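**New house rules for the shelving bench at Cekcombe!** We now have one page of good practice that everybody can follow, and I love how short it is. Both arms go back to rest before a hand goes in. Every run starts with bare shelves and the goods in a pile on the floor. Stop at 20 minutes and check the mounts. Varkau is trying the same page in June, so send your edits soon! 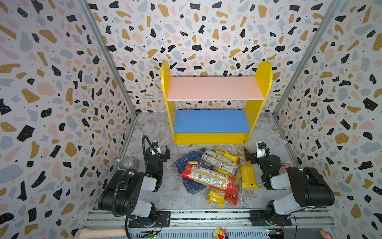
*Pasta pile down, shelves clear, one arm on each side.*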